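Running a casino night at home, and looking after the chips and cards

My cousins and I have been holding a casino night in the back room in Prumbridge every August for longer than I care to admit, and over the years I've picked up a few habits that keep the whole thing pleasant and the cleanup short.

Start with the chips. A set of 300 is plenty for a table of six, and you'll want to wash them before the first evening because new ones often have a dusty film. Use lukewarm water with a drop of dish soap, go around each edge with a soft toothbrush, and lay them flat on a towel overnight. Please don't soak the clay kind! I did that once with my good Vilela set and the edges were never quite the same.
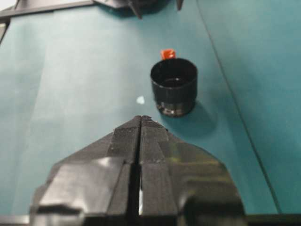

Cards are fussier. Plastic-coated ones can be wiped with a barely damp cloth, one at a time, which is a nice job for a rainy afternoon with the radio on. Paper ones only want a dry cloth and a little talcum powder, shaken off well. Keep two decks going and swap them every hour or so, and they'll both last you much longer.

Deal everyone 100 in chips to begin with and write it down — you'll be glad of the list at eleven at night when somebody swears they bought in twice. We play for the candy dish and bragging rights, and if you're thinking of real money, do look up your own state's rules first.
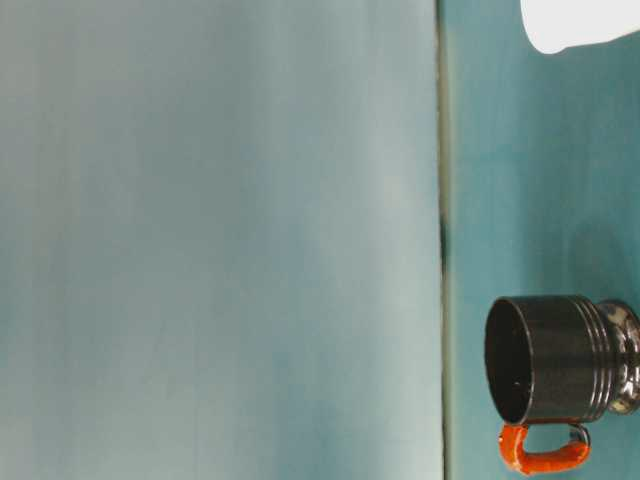
Felt is lovely, but you don't need to buy a proper layout for one evening a year. A painted board laid over the dining table does very well, with a blanket under it so the chips don't clatter. If you like to keep the betting area separate from the dealer's side, two shades do the job nicely, something like the pale blue-gray next to the deeper teal in the photo, with a dark line between them. Give any fresh paint 3 full days before you put cards on it, and wipe up drinks right away.

Store the chips in their racks, somewhere dry and away from the radiator.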